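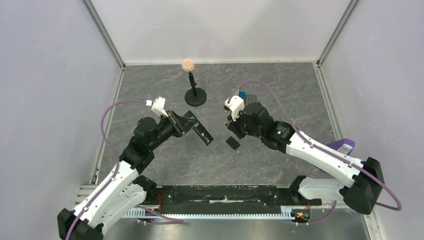

Page 12

Getting your basement wall panels up

Okay, this is the part everybody skips ahead to, me included. If you haven't done the moisture check in the last section yet, go back and do it. I'll wait!

I wrote these steps for the Vornent panel kit because that's what I put up in my own basement in Hitthorpe, but the Jumau kit goes together almost the same way (the clips are a bit fussier, see the note after step 4).

What you need: the panels, the rail pack, a level, a drill, a pencil, and a helper with patience. Mine was Tipene Paewai, who held up the long rails and only complained twice.

1. Bring the panels downstairs and lay them flat in the room for 60 hours. Yes, it's a long wait. I used the time to paint the ceiling.

2. Measure the wall and mark the line for your bottom rail. Basement floors are never level, so measure up from the highest spot on the floor, then carry the line around the room with your level.

3. Screw the bottom rail along the line. Don't tighten anything all the way yet – you want a little wiggle for later.

4. Fit the middle rail 80 cm above the bottom one, then the top rail at 159 cm above the bottom one. Check each with the level before you drill.

Note: Jumau clips go on the rail before the rail goes on the wall. I found this out with all three rails already up, and taking them down again cost me a whole evening.

5. Start in the corner people will see first when they come down the stairs. Hook the first panel on the top rail, swing it in and press along the bottom until it clicks.

6. Keep going, and leave the small gap shown on your rail pack between the last panel and the far wall.

CAUTION: Turn off the power at the breaker before you work near any outlet or switch, and test it too. Wenceslao Benítez did my wiring and he made me promise to put that in capital letters.

CAUTION: Never cover a cleanout, a shutoff valve or the access door to your sump pump. Cut the panel and fit a Chiang hatch over it instead.

7. Now go back and tighten every rail screw you can still reach, top to bottom.

If a panel pops loose later, check the rail behind it before you blame the clip. Trim and baseboards start on the next page.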